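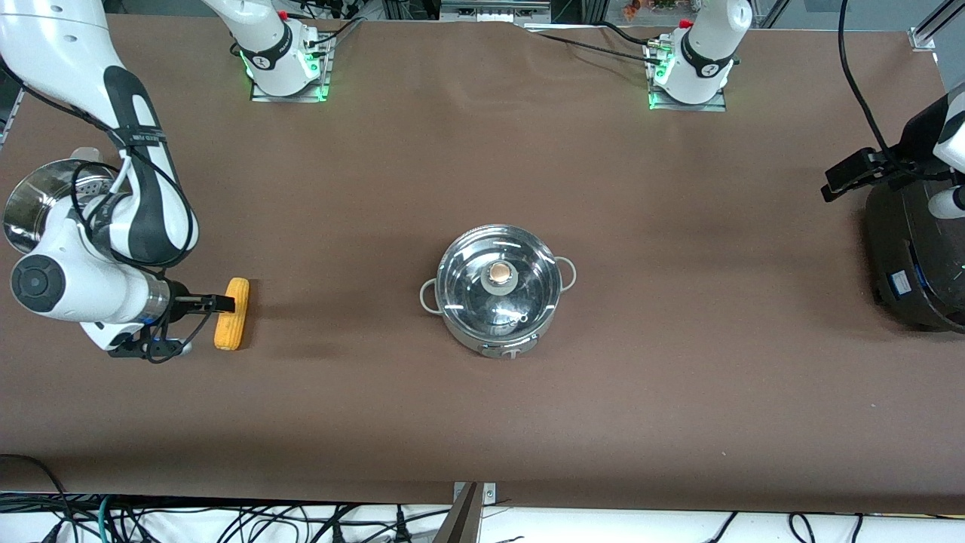 Re: [drescombe-list] Can they do chores yet?

Message 3289, posted to the Drescombe home automation list in March

Somebody on this list wrote:

> I have been reading about household robots since I was in grade
> school and I would like a straight answer. Can one of them make
> dinner yet? I don't mean a banquet. I mean corn on the cob. My
> nephew can do it and he is not what you'd call a finisher.
>
> Also, the Dzene newsletter says kitchens are "basically solved."
> Is that right? I have a kitchen and would like to know.

Straight answer: no, but it depends which part of dinner you want.

Look at what the corn job asks for. One gripper has the cob, standing on its end on the table. The pot is in the middle with its glass lid on. So before any corn goes anywhere, something has to take hold of a round knob, lift the lid, and put it down in a place where it won't be in the way four seconds later. You have two arms for this, with two fingers each. Try it at home with a pair of salad tongs in each hand and report back.

Clear lids are a nuisance all by themselves. They throw highlights, and a camera can see straight through the thing you want it to find. Shiny pots are not much better. At Dreltlow we spent 3 weeks on lids alone, and I came out of it with a real respect for foil.

The cob is the easy part, if you ask me. It's yellow, it's stiff, and it doesn't mind being squeezed a little. Ask the same arm to pick up a wet lettuce leaf and see how solved your kitchen is.

As for the newsletter, I'd want to know what they count as done. Our Drornidwood log has 755 tries in it, and "done" there means the lid is back on and the corn is inside the pot. Nobody boiled any water. We did not shuck anything either, and I did the dishes.

So I would hang on to the nephew. Pay him in corn — he sounds reasonable.

If anyone has a lid with a square knob, I'd like to borrow it. Glass or steel, any size.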